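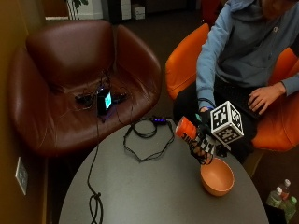 Stemerell issued its first written rules for recording hand demonstrations in January. The document covers work in which a person performs an ordinary task while wearing a sensor glove or holding a gripper tool, and the recordings are later used to train robot arms. The head of the standards desk discussed the rules with this publication on the condition that the office, and no individual, be quoted.

"The previous practice was verbal," the office said. "Each site had its own habits, and recordings from Lurkden could not be compared with recordings from Tuvis."

Under the rules, a session may contain no more than 62 takes by one operator. Marker cubes are inspected before the first take, and a cube with a scratched or lifted face is replaced. Operators may sit or stand, but the choice is entered in the session record.

The office was asked whether furnished rooms should be permitted at all. "They are permitted and encouraged. A robot trained only at a bare bench will perform poorly in a lounge. Chairs, bowls and bottles are acceptable. Their placement must be noted." 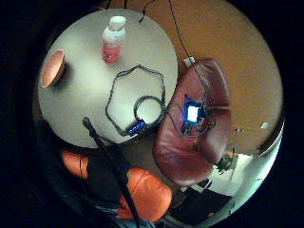
**Cables and Open Liquids**

The section on cables drew the most comment during review. Of 270 remarks received, many concerned lines left on the work surface.

"We do not prohibit a cable on the table," the office said. "We require that the operator know where it runs and that it not cross the path of the hand. Bottles are to be capped between takes."

Panagiotou, the contractor responsible for site audits, will begin its visits this spring. Sites that hold fewer than 900 recordings may submit a written statement in place of a visit.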